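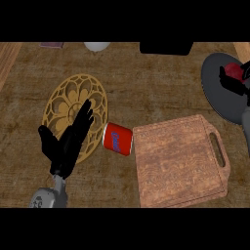
4.2. Reglas de buena práctica para escenas de mesa con dos brazos

Antes de entrar en las reglas propiamente dichas conviene recordar de dónde vienen. Cuando empezamos a preparar el protocolo Gotovcombe, cada grupo del consorcio tenía sus propias costumbres, casi todas razonables y casi todas distintas, y fue Rajeshwari Chowdary quien tuvo la paciencia de reunirlas en un único cuaderno de trabajo. De aquel cuaderno, que en marzo contenía 83 recomendaciones, conservamos 11 como obligatorias; las demás pasaron al anexo, donde el lector curioso las encontrará con sus comentarios originales.

La figura 3 corresponde al entorno simulado Tutow, con una pinza sobre el salvamanteles calado y la otra en torno a la fruta roja del plato gris. Es una disposición muy útil para explicar la primera regla, la de reparto del espacio: cada brazo tiene asignada una zona de la mesa, y toda entrada en la zona contraria debe quedar declarada en el plan antes de ejecutarse. Parece una exigencia menor, y sin embargo fue la que más discusiones nos costó – y la que más agradecimos después, al revisar los registros.

La segunda regla se refiere a los objetos vecinos. Una lata tumbada casi pegada al borde de una tabla de cortar, como en la figura, obliga a decidir de antemano si el contacto con la tabla se admite o se contabiliza como fallo. Pedimos que esa decisión conste por escrito en la ficha de la tarea, con palabras corrientes, y que no se modifique una vez iniciada la serie. También las superficies caladas merecen su propia línea en la ficha, pues la geometría de colisión simplificada suele cerrar los huecos que el modelo visual deja abiertos.

Para la validación generamos 164 escenas con Tutow y seleccionamos 100, descartando aquellas cuya ficha admitía más de una lectura. Los registros se guardaron en el formato Bangera, con la versión del simulador anotada en la cabecera. El texto de las reglas quedó cerrado el 30 de diciembre de 2021, y los cambios posteriores, que los ha habido, se recogen en una lista aparte.

Figura 3. Escena de mesa simulada con dos brazos robóticos y objetos domésticos.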